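The Towel by the Sink
A small bathroom gets by on a few plain things, and the hand towel does most of the work
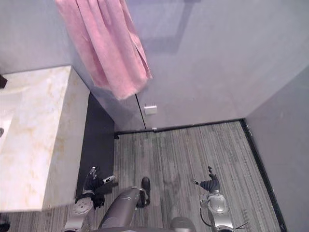 Start with the towel

Most people who redo a bathroom begin with the vanity or the tile and get to the towels last, often on the way home from the hardware store. In Grurnstead, where many of the older houses have one narrow bathroom for the whole family, the towel deserves an earlier look. It gets handled more than anything else in the room except the faucet.

Pink has come back, mostly in softer shades. Against a pale gray wall with a lavender cast, a slightly faded pink towel looks settled, and a brand new one in the same color can look loud for the first few months. If you are buying new, hold the towel against the wall in daylight before you take off the tag. Store lighting is yellow and makes every pink look like peach.

A towel left in loose folds takes up less width than one spread flat along a bar, and in a tight room that can decide where it goes. The cost is drying time. Thick folds hold water, so a household of four or five should plan to change a hand towel every other day and shake it out in between.

How high, how close

The hand towel should hang where you can reach it from the sink without taking a step. Wet hands drip, and the drips land on whatever is between the basin and the towel. Hang it beside the vanity and the walk is gone.

Check the wall before you drill. Seams in a wall panel, outlet covers and small access plates all limit where a hook can go, and they tend to sit right where you wanted it. Keep the hem well clear of anything electrical. A heavy bath towel also needs a better anchor than a hand towel does, particularly once it is soaked.

Living with a pale counter

Cream marble with gold-beige veining is warmer than the white kind and kinder to toothpaste spots. It still needs care. Wipe it with a damp cloth and a little dish soap, then dry it. Vinegar and lemon cleaners will dull the polish. The Prino guide to small bathrooms, a 40-page booklet you can pick up at the counter at Watkins, says the same and adds that soap bottles should stand on a tray.

The floor and the mat

Gray wood-look planks hide dust well and show water badly. A long, dark mat laid next to the vanity takes care of most of that. Charcoal is a practical color. Lint will show on it, so give it a shake on Friday when the trash goes out.

Measure before you shop. A mat that is 20 inches wide suits most narrow rooms, and 26 is usually too much once the door has to swing. Line up the long edge with the planks and any crookedness in the mat stops bothering you.

Black baseboards are less common than white ones. With gray walls they give the room a clear outline, and scuffs from the vacuum hardly show. Dust on the top edge does, so run a dry cloth along it when you do the floor.

What it costs

A towel, a hook, a mat and a quart of wall paint come to well under 400 dollars at Prarenport prices, and the painting can be done in a weekend. Buy two towels in the same color. One will be in the wash.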